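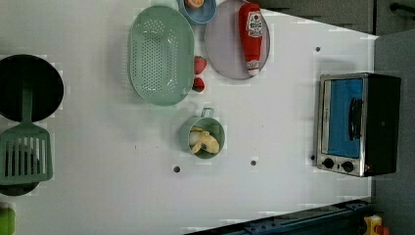 M. Ateş
Home Cinema Reviewer

Search reviews Go

I watched four superhero films with the Birkico 700 projector before I wrote this. The picture is bright, and the dark fights stay clear.

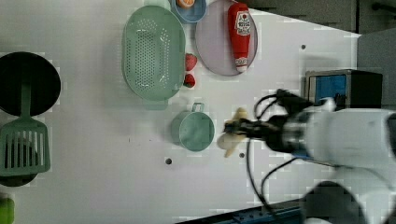 The sound is weaker. Voices become thin when the music is loud, so I connected my old speaker.
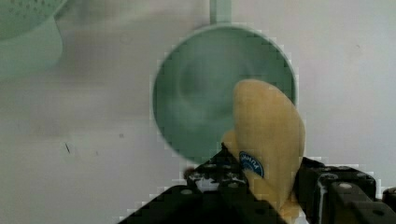 Price and verdict
I paid $182. For a small room I can recommend it, but the fan is noisy in quiet dialogue. 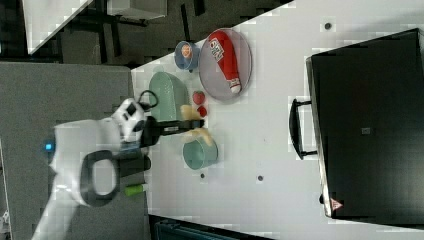

Banana, bowls and ketchup on the white table.

Comments (2)
capefan703: Does it remember the subtitle size? Mine does not.
Tridthorpe viewer: The fan bothers me too!

Recent reviews
Fostonbridge folding screen
Cheap speakers for film nights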